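Juvside Glaze Notes: data card and readme

March | by the Juvside maintainer
Filed under: Ceramics, Open Data, Glaze Chemistry
4 comments | 12 shares

Juvside is a table of stoneware glaze recipes with firing records, kept as plain CSV. It covers recipes fired to cone 6 in electric kilns, with a small reduction set held separately.

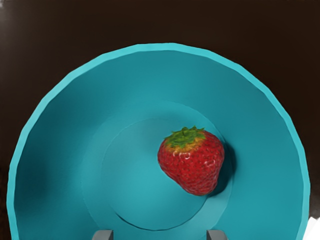
Each row in recipes.csv is one glaze recipe, given as percentages by dry weight. The base materials add up to 100. Colourants and opacifiers are listed after the base and are counted on top of it, which is the usual studio convention. A recipe with 3 per cent copper carbonate therefore totals 103, and this is not an error.

Contents

- recipes.csv: 400 recipes, one per row
- firings.csv: one row per test tile, linked to a recipe by recipe_id
- materials.csv: oxide analysis for each raw material
- schedules/: kiln schedules as text files
- reduction/: 70 recipes fired in a gas kiln, same columns

Sources

The recipes come from two studio notebooks, Heltari and Swanepoel, and from line blends made for this project. Heltari recipes were recorded in grams for a test batch and have been converted. Swanepoel recipes were already in percentages but used local trade names for the feldspars. These names were matched to entries in materials.csv where the analysis was known. Where it was not, the field feldspar_match is set to "unsure" and the row should be left out of any oxide calculation.

Main fields

recipe_id: text, never reused after a row is withdrawn.
source: heltari, swanepoel or blend.
surface: gloss, satin, matt or dry. Judged by eye against a set of reference tiles under a daylight lamp.
movement: whole number from 0 to 7, where 0 means no visible flow and 7 means the glaze left the tile and reached the kiln shelf.
crazing: yes, no or delayed. "Delayed" means that lines were found at the second inspection only.
body: the clay body under the glaze. Most tiles use Divness White. Results on darker bodies are not comparable for colour.
si_al: silica to alumina ratio, calculated from the unity formula.

Colour is stored as a short written name and as L*a*b* values measured at the thickest flat part of the tile. The written name is kept for searching and should not be used as a label for training or statistics. Two people will not agree on where green ends and turquoise begins, and the older notebooks are not consistent with themselves.

Known problems

Glaze thickness was not measured in the Heltari rows. The dipping time is given, but the specific gravity of the slop is missing for most of them, so thickness cannot be worked out afterwards.

Copper glazes are over-represented. Iron reds and chrome-tin pinks are thin on the ground, and there are no cadmium stains at all.

Cone 6 is recorded as the witness cone on the middle shelf. The top shelf of the older kiln runs cooler, and shelf position is only present in firings.csv for later tiles.

Not suitable for

Food safety decisions. No leach tests were carried out, and a stable-looking gloss surface says nothing useful about copper or manganese release. Anyone making tableware should send fired samples to a laboratory.

Updating

Corrections are accepted as patches against the CSV files. Keep the column order, use a full stop for decimals and do not round the oxide values. New recipes need at least one fired tile and a schedule file. Recipes worked out in software but never fired are returned to the sender.

Licence: CC BY 4.0. Cite as "Juvside Glaze Notes" with the release tag.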